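Section 2. Placing the keyboard on the table

Read this section before you connect the keyboard to the computer. It is valid for the Pirkon table with white top and for any black full-size keyboard with a cable. If you have the older Woltadach table, the steps are the same, but the top is narrower and you must measure again.

What you need

Table Pirkon, already assembled (see Section 1)
Keyboard
Soft dry cloth
Measuring tape
Bag of small parts, order number 2167

2.1 Prepare the table top

1. Remove the protective film from the white top. Begin at one corner and pull slowly.
2. Wipe the top with the dry cloth. Small smudges are easy to see on white when the light comes from the side, so please look at it once from a low position.
3. Take away cups, pens and paper.

CAUTION: Do not use cleaner with alcohol on the top. It can make the surface dull, and the dull place can not be repaired.

2.2 Put the keyboard in position

4. Hold the keyboard with both hands at the short sides and put it down flat. Do not slide it — grains of dust under the feet will make scratches.
5. Leave 60 mm free between the front edge of the table and the space bar. The hands need this place to rest.
6. Turn the keyboard until it feels good for your wrists. It does not need to be parallel with the table edge. Many people prefer a slight angle.
7. Check that all feet touch the table. Press on the Esc corner and then on the opposite corner. If the keyboard rocks, fold the feet in, or put one thin pad from the bag under the foot which is in the air.

Note: The top carries 38 kg when the weight is spread over the surface. Do not lean on one corner.

2.3 Check the keys

8. Before you plug in the cable, look over the left side of the keyboard. You should find Esc in the corner and under it the tilde key, Tab, Caps Lock, Shift and Ctrl. Next to Ctrl are Win and Alt, then the space bar.
9. Press each of these keys one time. It must come back up alone. If a key stays down, lift it gently with a fingernail and look for dust.
10. Look at the row of F keys. On some models they have a second small icon, for example play/pause on F5. How to switch between the two functions is explained in Section 4.

Black keyboard on white table top; the last picture shows the left-hand keys from near.
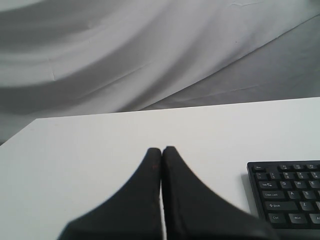
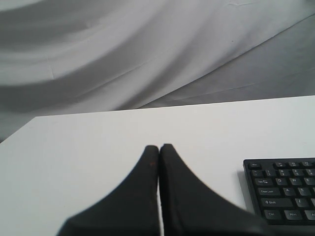
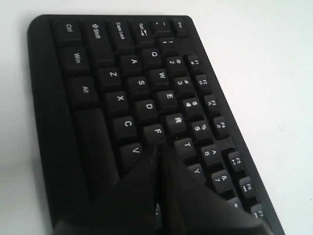 11. Lead the cable to the back edge of the table and let it hang down behind. Fix it with the 2 clips from the bag. Between the clips the cable should have a little slack, so you can still move the keyboard to the side when you want to write on paper.
12. Plug the cable in the computer and wait until the system finds the keyboard. Type a few words in any text window, with and without Shift.

CAUTION: Never pull the cable to bring the keyboard closer. The connection inside is thin.

If the keyboard types a different symbol than the one printed on the key — for example over the number 2 — the language setting of the computer is wrong and the keyboard is in order. Go to Section 3, Language and layout.

Spare clips and pads can be ordered from Dratwood with the number of the bag. For tables bought through Hendriks, please have the delivery paper ready when you write.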